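Pullau Technical College Students Open Registration for Two-Arm Manipulation Contest

September
By Eirini Andreadis, Tzavaras Press Office
Reading time: 3 min

We use cookies to measure traffic on this site. Accept all | Manage settings

PULLAU – The student robotics club at Pullau Technical College has opened registration for the second Dremance contest, a programming competition for teams working with pairs of table-mounted robot arms. The contest is sponsored by Tzavaras, a supplier of motion-control parts, and uses scheduling software from Vulberg. Final rounds will be held in the college's engineering building at the end of the fall term.

Fourteen teams took part in the first contest. Entries are again limited to 14, with places assigned in the order in which complete registrations arrive. A team consists of three to five students enrolled at any two-year or four-year college. Each team must name a faculty contact and a lead programmer.

Tasks and scoring

The contest covers handling of soft and irregular objects. Teams receive a written task list two weeks before their first session and submit a control program for each task. The tasks are grouped in three classes: single-arm pick and place, two-arm transfer, and two-arm work on fabric. Fabric tasks carry the highest point value. A cloth item has no fixed shape, and a program that depends on a stored grasp position will usually fail on the second attempt.

The maximum score is 995 points. In the first contest, the median team score was 411. Most of the points lost were in the fabric class, where several teams closed the gripper on empty air or caught only the top layer of a fold. The task list has been revised in response, and partial credit is now given for a stable grasp even when the full task is not completed.

"The rigid-object tasks separate teams by speed, and the fabric tasks separate them by method," said Theano Moschos, who teaches the automation course at Pullau and serves as technical lead for the contest. "We want to see programs that look at the cloth again after each move. A plan made once at the start doesn't last long."

Club members have been working through the fabric class on the two-arm cell. Wrist-camera views are available to programs during a run, along with joint positions and gripper opening.
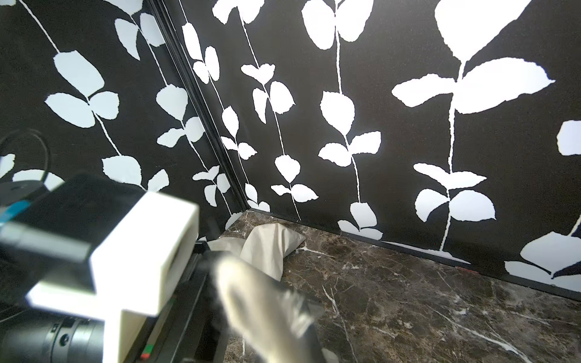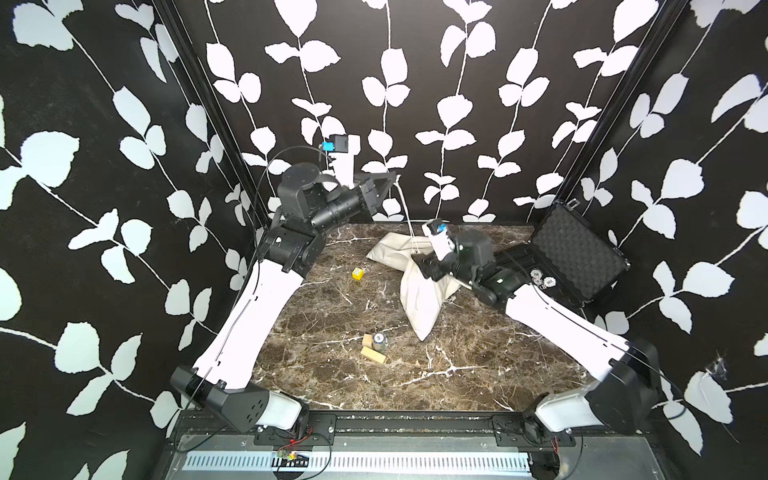 Equipment and access

All scored runs take place on college equipment. Teams may not change the arms, the grippers or the wrist cameras, and may not add markers to the objects. Programs are loaded from a contest computer over a wired connection. Each team has a 40-minute practice session and a 20-minute scored session, booked through the Vulberg scheduler. Unused time cannot be carried over or traded.

Objects are placed by a contest judge before each run. Their positions change between runs, and the order of tasks is drawn at the start of the scored session. An arm that exceeds its force limit stops automatically. The team may restart once per task without penalty. A second stop ends the task, and points earned up to that moment are kept.

Students may develop their programs on their own equipment or in the simulator included with the registration packet. The simulator models rigid objects well – its cloth model is coarse, and the organizers advise teams to reserve most of their practice session for fabric.

Registration

Registration is handled online through the Dremance contest page. There is no entry fee. Teams traveling to Pullau are responsible for their own transportation and lodging. A question session with Moschos will be held by video at 4:30 p.m. on the day after registration closes, and a recording will be sent to all registered teams.

The first-place team will receive a set of Tzavaras motor controllers for use in its college lab. Second and third place receive software licenses from Vulberg. Results will be posted with the score for each task class, and teams may request the log files from their own runs.

Media contact: Eirini Andreadis, Tzavaras Press Office

Get our newsletter. Enter your email address to receive press releases from Tzavaras. You can unsubscribe at any time.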